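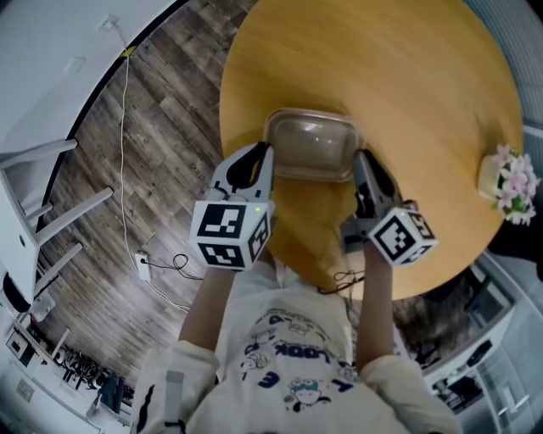 Leftover boxes – clear ones only. If you can't see what's in it you won't eat it, simple as that. I threw out 19 mismatched tubs in September and kept the see-through rectangles, same sort as the one on the round table there. Rectangles stack. Round ones waste the whole corner of the shelf. Pack at the table, not next to the stove, more elbow room. Push the flower pot to the edge first.

Cloudy plastic: spoon of baking soda, bit of warm water, soft cloth. Rub, rinse, leave upside down overnight. Don't use the scratchy side of the sponge!! Did that to a whole set once.

Tomato sauce stains – wipe the box with a little oil before the sauce goes in. Yanti Entili's trick, works on curry too. Mostly.

Smells. Crumpled newspaper inside, lid on, till morning. Onion takes two nights.

Lids stand up in a rack like plates. Mine is a Stiltero, 17 dollars, bit wobbly but fine. Lid gone? Box goes in the junk drawer for batteries and string.

Labels: masking tape and a marker. Peels off before washing, if you rember. Write what it is AND when. "Soup" is no help in the freezer.

Leave a finger of space at the top for anything liquid, it swells.

Next time – getting burnt rice off the pot.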